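Folding by Hand, Folding by Gripper: What Automation Changes for the People Who Sort the Clothes

By a second-year student, Work and Technology program
Sep 2, 2022
9 min read

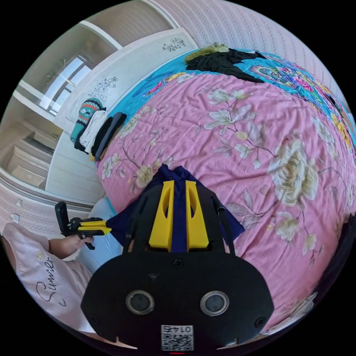

I spent part of the summer term at Giswood, a company that does laundry, folding and bedroom tidying for private customers and for a few small guesthouses. My project was to find out what happens to the people in a job like that when their employer starts to automate it. I am not an engineering student and I did not try to judge whether the technology is any good. I wanted to know what the workers do now that they did not do before, and what they think about it.

The company

Giswood started as a home laundry service. It picks up clothes, washes them and brings them back, and for a higher price the staff will come inside, fold, put away and make the beds. It has 24 employees who do this work in people's homes or in the folding room, plus a small office. Most have been there more than three years. Several came from hotels.

In December the company signed an agreement with Skodach, which is building a folding system, and it took on some of the early work itself. Before a machine can fold, it needs many recordings of people folding. The recordings are made with hand-held grippers, one for each hand. The worker picks up the cloth with the gripper fingers where they would normally use their own, and the movement is stored. Skodach later uses it to train the arms.

So there are two kinds of automation at Giswood right now. One is a folding table in the main room, called the Brurum table by the staff after the firm that supplied it, which handles flat towels and pillowcases. The other is the gripper work, where the workers are teaching a system that does not yet exist in the building. I expected the table to be the main subject of this report. The gripper work took over, because it was what people wanted to talk about.

How I did the project

I interviewed eight workers, the shift lead and the operations manager. I also followed the work for several shifts and took notes. The workers agreed to be quoted without names. I asked everybody the same set of questions and then let them go on if they wanted to. I used Mendonça's checklist for job change from our course reader to sort the answers. It asks about tasks, pace, skill, contact with others, and say over the work. I found the pace and skill parts useful. The part on contact with others was written for factory floors and I had to adapt it.

I also tried the grippers myself for one afternoon. My results were not recorded.

The work before

Folding by hand is faster than it looks. A worker who has done it for years does not think about a T-shirt. The hands find the shoulders, the garment is flipped, and it is on the stack. Several people told me they could do it while talking or listening to the radio, and that this was the part of the job they liked. The hard parts were carrying, climbing stairs with bags, and fitted sheets.

In a customer's home the folding is mixed with other decisions. Some things go on hangers and some on shelves. Some customers want sweaters rolled. One worker said that knowing the house is most of the job, and that a new person in the same house takes nearly twice as long.

The work with the grippers

A recording shift is divided into tasks. A task might be to lift a garment off the bed, lay it flat, fold it in half and place it on a pile. The worker does it, resets everything, and does it again. The clothes are deliberately messed up between attempts. When I was there the shift lead kept a written log, and the total for the month before my visit was 437 accepted recordings from the bedroom tasks. A recording is rejected if the worker drops the cloth and starts over in the wrong way, or if a hand gets in between.

The first thing everyone mentioned was the loss of feeling. With two stiff fingers you cannot tell how many layers you have picked up. You have to look. Dark clothes are worse because the edges are hard to see, and thick soft things slide. In my own afternoon I could not get a sweatshirt folded neatly once. A worker with many years in the job said it was like being new again, and she did not say it as a compliment.

The second thing was the wrists. The grippers are not heavy when you pick them up, but they get heavy. At the beginning people did recording for a full shift. After complaints, the limit was set at two hours and then a change to other work. The workers asked for this themselves and the manager agreed within a week. Two of the people I interviewed still had sore forearms after the change, and one had asked to be taken off recording.

The third thing was slowness. The instructions from Skodach are to move smoothly and not too fast. For people who have been measured on speed for years this felt wrong. One said she kept wanting to finish. Another liked it and said it was the first time at this job she had been asked to slow down.

Pace and pay

Folding in the main room is paid by the hour with a bonus for volume. Recording is paid by the hour at a slightly higher rate without a bonus. For the fastest workers this means they earn a little less on recording days. For the slower ones it means a little more. It was the most common complaint among the fast workers, and I think it is a fair one, because they are also the ones whose folding Skodach most wants to record. The manager told me a bonus for accepted recordings had been considered. The shift lead was against it, since people would then skip their breaks.

The Brurum table has changed the pace in a different way. It takes towels at a steady rate and somebody has to feed it. Before, a worker could do a pile of towels quickly and then take a minute. Now the minute is spread out in small pieces between towels and cannot be used for anything. Three people described this to me in almost the same way. On the other hand, no one wanted to go back to doing all the towels by hand.

Skill

I had assumed that the workers would lose skill. What I found was mixed. On the table, yes, there is less to know. A new person can feed it after half an hour, and new people are now put there first. This means they learn hand folding later than before, and some of the older staff worry that they will not learn it properly.

On the grippers there is a new skill, and it is hard to describe. The good recorders plan where to pinch before they move. They use the bed surface to hold the cloth still. They have worked out that a fitted sheet should be started from the corner seam, and that loose knits should be dragged a little before they are lifted. None of this was in the written instructions. It was passed around between the workers, and part of it was later added to the instructions by Skodach. The workers were pleased about that but noted that no one had asked them whether it was all right.

Nobody at Giswood has a job title for this work. On paper they are all still laundry and household staff. One worker told me she did not know what to put on an application if she left. I raised this with the manager, who said it was a good point and that he had not thought about it.

Worry about the future

I asked everyone whether they thought they were training their own replacement. Half of the people I interviewed said yes or probably. The rest said it would take so long that it did not concern them, or that customers would not want a machine in their bedroom. No one seemed very upset when answering. A few were annoyed at the question, and one said that everybody who visits asks it.

What they did want was information. They did not know when the folding system was expected, what it would be able to do, or where their recordings were kept. The manager knew some of this and was willing to tell me. He had not told the staff because, he said, the dates kept moving. I think this was a mistake. People filled the gap with rumors, including one that the guesthouse contracts would be handed over to machines by the end of the year. The manager said there was no such plan.

There is also the question of homes. Most bedroom recordings are made in rooms the company has the use of, but a few customers have agreed to recording in their own houses for a discount. Two workers were uncomfortable with this. They felt the customers had been asked and they had not.

What I would suggest

These are suggestions from a student and I gave them to the manager in the same form.

Keep the two-hour limit and write it into the shift rules. At the moment it is a spoken agreement and depends on who is leading the shift.

Make up the lost bonus on recording days with a fixed amount, so that fast workers do not lose by being chosen.

Hold a short meeting every month where the staff hear what Skodach has said, even when there is little to report.

Give recording work a name and put it on the staff's work certificates.

Let new people spend their first weeks on hand folding before they go to the table.

Limits of the project

I was at Giswood for a short time and talked to a third of the workers. Those who agreed to be interviewed may be the ones with stronger opinions. I did not speak to anyone at Skodach, and what I write about their plans comes from the manager. I also could not compare with another company doing the same kind of work. The manager has said I can come back when the first arms are installed, and I would ask the same questions then.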